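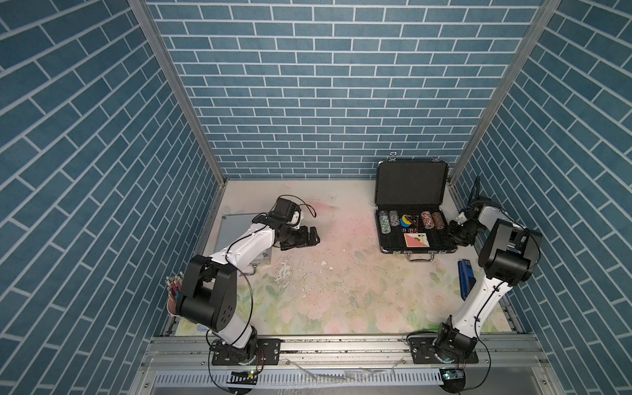

Tables for the Mernberg Comics Fair in October have been allocated, and the list went out to stallholders last night. If you haven't settled on a backdrop, blue brick-pattern paper with white grout lines looks good on three sides, and a pale flowered surface goes well enough under it. Please keep your display to the width of your own table. The hall opens for setting up at 10.

Sorin Căpraru wrote:
> Is the costume parade still limited to 50 people? And can
> we bring large props into the main hall? Two of us are
> coming as the Brultora guards and the shields are big.

Yes, it is 50 again, and you sign up at the Dideler desk by the stairs. Props are fine if you can carry them through a normal door.
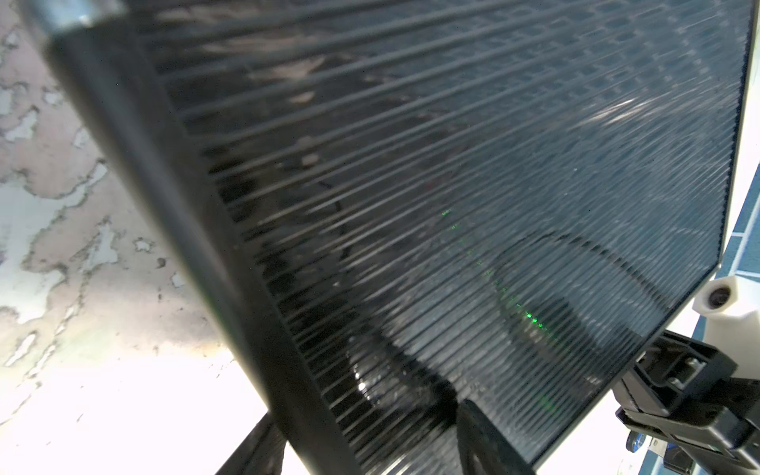
On the shields, I would go for a ribbed finish. Long, closely spaced parallel ribs on something dark and glossy pick up pale highlights along the crests, and a thick rounded border sets them off. Paint them early so they don't smell in the hall.

The Mwakyusa signing is at 2 in the small room. We have 200 prints for it, one each please.

Regards,
Fair desk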